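Damp, draughts and other people's extensions

Celeste Louro has been inspecting old houses for a living long enough to have opinions on every kind of damp, and most of them are unprintable. She works from two rooms above a bakery in Zostville, where the shelves hold back numbers of trade journals, a great many lever arch files and a jar of crumbled mortar with a label on it reading "Do not be clever". I had gone to ask her about repairing solid-walled houses, a subject on which she has just finished a short guide for owners. She wanted first to talk about the kettle, which was broken.

"You'll have to have water," she said. "I can survey a cathedral but I can't fix that."

The guide is called Leave the Wall Alone, and she admits that the title does a good deal of the work. It was written with Sekar Lumenta, a plasterer who has spent his career taking off things that other plasterers put on. It runs to 139 pages, and her first draft was longer. Lumenta cut it by crossing out any paragraph in which she was rude about builders by name.

"He left in the ones where I was rude about surveyors," she says. "I noticed that."

The argument of the book is an old one. A house built before cavity walls came in was meant to get a bit wet and then dry out. Its walls were laid in lime, plastered in lime and limewashed, and the rain that got in could get out again. Then someone came along with cement render, gypsum plaster and a tin of masonry paint, and the wall has been sulking ever since.

Louro is keen to point out that she did not discover any of this. "People were saying it before I was born, and in better prose. All I've done is put it in the order that the owner meets it. You buy the house. You see the stain. A man comes with a meter."

The man with the meter gets a chapter to himself. She has no quarrel with the meter, she says, so long as it is pointed at timber, which is what it was made for. Put against old plaster full of salts it will beep at almost anything. In her case files there is a terrace in a street called Najafi Row where every house had been injected with chemical damp-proofing and every house still had a stain in the same corner of the front room. She went and stood outside in the rain with an umbrella.

"The gutter was leaking. The whole length of it. They'd all paid for the injection, and there was one gutter."

What did they say when she told them?

"One of them asked if I could recommend somebody to inject the gutter."

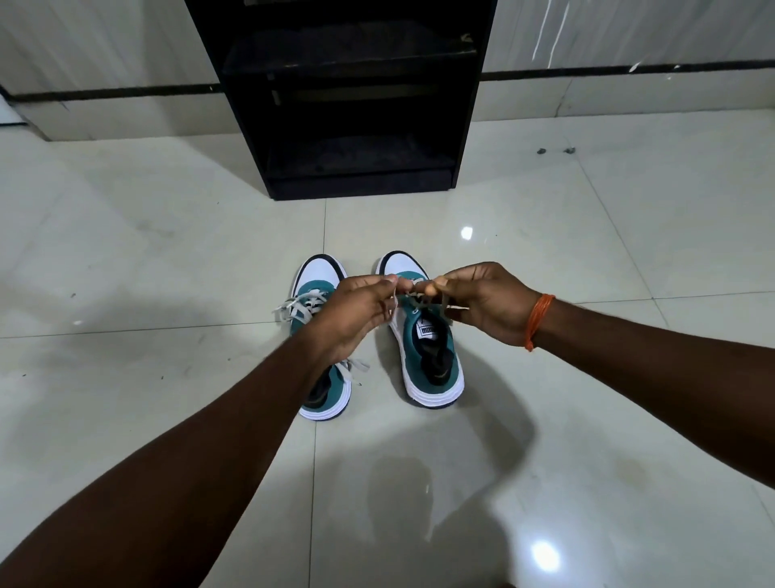

What should the owner of an old house do first on finding a damp patch?

"Go outside and look at the wall from the other side. Check the gutter, the downpipe and the ground level, and mend whatever's wrong there before you let anyone touch the plaster."

Ground levels are a particular grievance. Flower beds creep up, patios are laid on top of older patios, and after a century or so the soil is higher than the floor indoors. In the book she recommends digging a trench along the wall and filling it with clean gravel, and she is firm that the bottom of the trench must drain somewhere. A trench that doesn't, she says, is a moat.

She is less fierce about insulation than I had been warned. Valter Marinho, who reviewed the draft for the small press that published it, had wanted a chapter on lining walls from the inside. She wrote one, took it out, and put it back at half the length after he sent her a polite letter. It now covers wood fibre board and insulating lime plaster, and the gap between what the brochure promises and what the wall will put up with.

"Valter was right and I've told him so in writing, which I gather he's framed. People are cold. You can't tell them to wear a jumper for the sake of the brickwork. But you can tell them to do the loft and the draughts before they start on the walls."

The reading list at the back is the part she is proudest of, and she suspects it will be the part that gets read least. It gives 12 titles. Three of them are out of print, and she has included those out of what she describes as spite. Each entry comes with a line or two on who it is for and whether the drawings are any good. One well-thought-of manual is listed with the note "Sound throughout. Index compiled by an enemy."

Prices are left out. The first version had them, and by the time the proofs came back in February half were wrong.

She was talked out of listing the building regulations too. Tobiloba Fashola, a building control officer who checked the legal pages, pointed out that the guidance would be amended before the ink was dry, and that anybody who needed it should read the current text. Fashola also removed a sentence that began "Strictly speaking you ought to ask permission, but".

"I thought that was the most useful sentence in the book," Louro says.

There is one product on which she won't be drawn. Plilter, a clear coating sold for brushing on to exposed brick, comes up at every talk she gives, usually from someone who has just bought a large tub of it. She will say only that brick was getting by before it arrived, and that a tub makes a decent stool.

The first printing was 200 copies, published in August 2018 by the Trekau Press, whose proprietor, Rodrigo Bragança, had previously brought out local walks and a history of a canal. He had asked her for something with more photographs. She offered him rot. They settled on line drawings, with a single plate of a failed parapet gutter that she describes, with real warmth, as the worst she has ever stood in.

Is there to be a second book? She has started one on chimneys. Lumenta has already asked to see the list of names.

On my way out I mentioned a patch on my own bedroom ceiling. She asked how long it had been there, and I told her, and she went to find her coat.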